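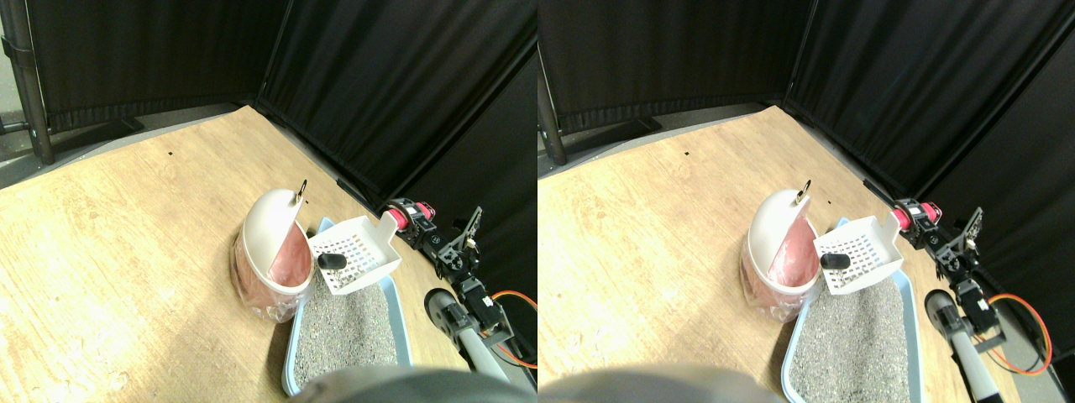 3 min read

4.2 Does the opening image earn its place?

Agencies often claim that a large opening picture keeps people on a landing page. We doubt the evidence is as strong as it sounds. Canpolat and Vidal tested 2,605 visits to the Fimbridge shop and reported longer stays, but their two page versions also had different headlines, so the gain can't be credited to the picture alone.

We ran the Drutden page with one headline and swapped only the top picture (Figure 1). Each version had 200 visitors, 400 in all. Time on page rose slightly; sign-ups did not. Longer stays may simply mean slower reading.

Figure 1. Tabletop with black curtains behind, two views.

Langlois reads a similar result more kindly. We would want a repeat first.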